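4.2. Tarea de mesa y recogida de datos

La asignatura de manipulación se organizó en equipos de 5 estudiantes, cada uno con una pinza manual idéntica a la que después se monta en el brazo. El equipo Pundonari, coordinado por Tormod Isaksson, eligió la recogida de cubiertos y registró 2087 demostraciones. Se descartaron 34 por pérdida de seguimiento — casi todas de la primera semana de julio — y el resto se empleó sin filtrado adicional.

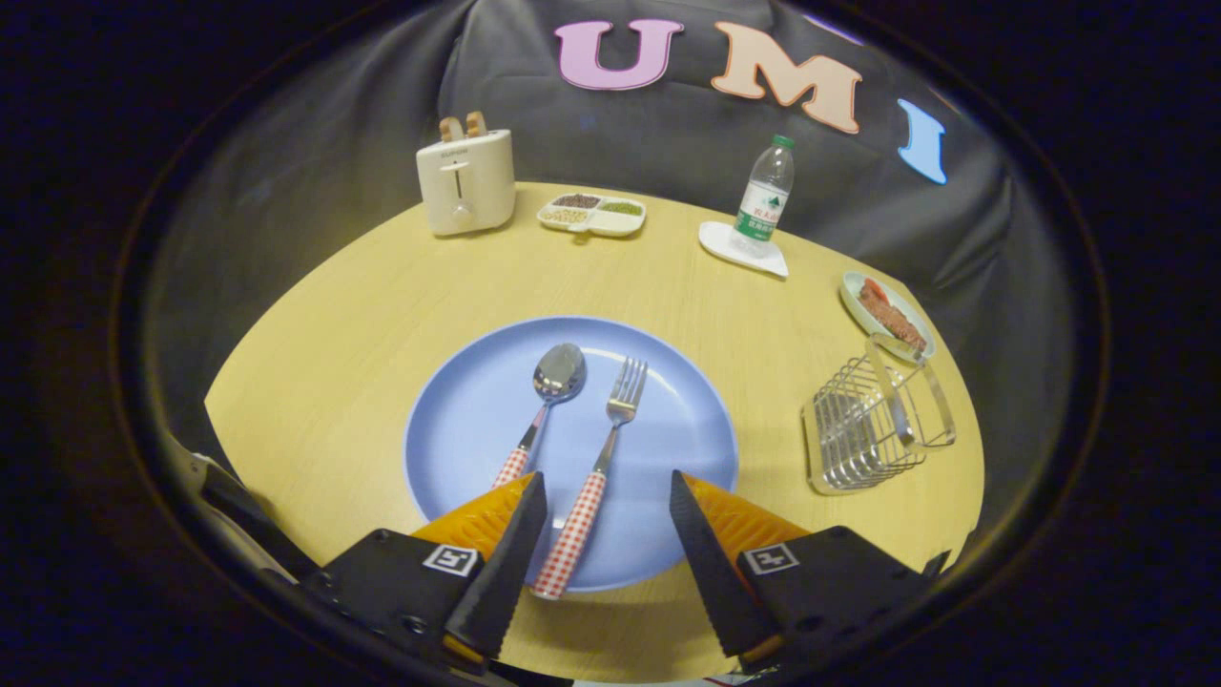

Figura 4. Puesto de demostración con la pinza manual.

El equipo definió el agarre por el mango como única estrategia válida, y las demostraciones que tocaban la cabeza del cubierto se anotaron aparte. La dificultad principal es la separación entre piezas: con cuchara y tenedor en paralelo sobre el plato azul (figura 4), el dedo interior dispone de poco margen lateral. El estampado a cuadros rojos y blancos de ambos mangos impide, además, distinguirlos por color, de modo que la política debe apoyarse en la forma del extremo metálico.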